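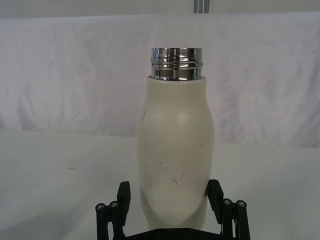 Figure 7.1 An uncapped insulated bottle held between the fingers of a two-finger gripper.

Chapter 7
Rules for Holding Things

Before you start
You should have read Chapter 2 on risk assessment. Keep your site rules handy, if your site has any. If it has them but they are in a binder that must be signed for, go and sign for it now.

The first robot rule most people learn is the one about the fence. Stay on your side, the robot stays on its side, and everyone goes home with the usual number of fingers. It is a good rule and it has a chapter of its own. It says nothing at all about the object the robot is holding, and a large share of the near misses in shared workspaces begin with that object.

Take the bottle in Figure 7.1. The neck is metal, the threads are bare and the rim is open. A person handed this bottle would glance inside before tipping it. A gripper will tip it over a keyboard with perfect composure. So the first question in any handling procedure is a dull one: what is in it? The second is duller: who checked?

At the Seltville plant, where I spent the early part of my career being corrected, the handling sheet had a box marked "Contents." For years people wrote "n/a" in it. One December a shift lead named Noreen Dunne sent back 108 sheets in a single morning, each with the same note in green ink: "Empty is a content." She was not thanked. The wording was later copied into the site rules at Cloder and Tanasarn, with no mention of her, and it appears in this book as Rule 1.

Rule 1. Record the state of the object before the first grasp. State means contents, closure and surface condition. "Bottle" is a name. "Bottle, no cap, scuffed on the lower body, checked empty by" followed by a legible signature is a state.

Surface condition tends to be skipped, on the grounds that a scratch is only a scratch. The bottle in the figure has a cluster of dark scuffs low on its body, near one of the gripping pads. Were they there this morning? The figure can't tell you, and neither can a log that nobody filled in. If marks are recorded at the start, a new mark at the end is evidence of something: too much force, a slipping grasp, a worn pad. If they aren't, you have an argument, and the argument will be held in a corridor.

Rule 2. Set the grip force for the object as it is today. A full bottle and an empty one look the same from outside and do not weigh the same. Settings carried over from the last job should be treated like leftovers from the last job.

Rule 3. Decide what happens when the power goes. Some grippers hold on, some let go, and a few do one or the other according to how they were installed. Find out which kind you have by reading the manual and running a planned test with something cheap. The Nukeo site learned the answer from item 431, which was not cheap.

Section 7.1 takes up Rule 1 in detail and includes a blank handling sheet. Copy it as often as you like. The "Contents" box has been made larger.

Key terms: object state, closure, grip force, loss-of-power behavior, pad wear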